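4. Replacing the power supply

The Grenditent office range was sold with either a 300-series or a 700 W supply. Check the rating label on the unit you are taking out and order the same size or larger. A smaller supply may start the computer and then shut it down under load.

Allow half an hour. You will need a cross-head screwdriver, a few cable ties and somewhere to put the screws.

CAUTION: Do not open the power supply itself. The parts inside can hold a charge long after the mains lead has been pulled out.

4.1 Before you start

1. Shut the computer down from the menu and wait for the fan to stop.
2. Set the rocker switch at the back to O and unplug the mains lead.
3. Hold the power button in for ten seconds.
4. Unplug everything else from the back. Label the leads if there are two of the same kind.
5. Lay the case on its side and take off the side panel.
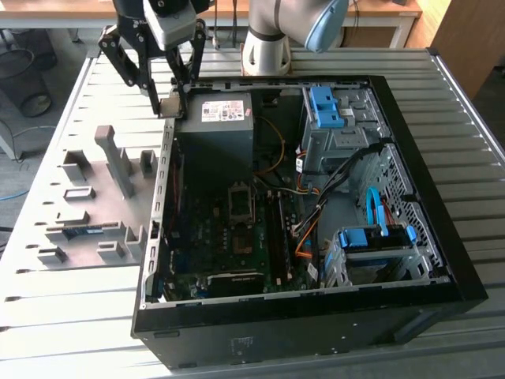 Cable routing causes most of the faults reported to the Trudthorpe service desk after a supply has been changed. Leads get trapped under the drive cage or left resting against a fan. Look at how the old leads run before you disturb them, and take a photo if it helps. With the case on its side and the supply in the upper left corner, the drive cage is on the right, so the drive leads have the full width of the case to cross. Keep them clear of the memory slots.

4.2 Removing the old supply

1. Unplug the large connector from the motherboard. Press the clip and pull straight up - do not rock it from side to side.
2. Unplug the smaller processor power connector.
3. Unplug the drives. Hold the plug, not the wires.
4. Support the supply with one hand and undo the screws at the back of the case.
5. Lift the supply out.

4.3 Fitting the new supply

1. Lower the new supply in and start all the screws by hand before tightening any of them.
2. Reconnect in reverse order, drives first.
3. Tie back any spare leads.
4. Refit the side panel, plug in and set the switch to I.

Note: If nothing happens, go to section 7, fault code 1835.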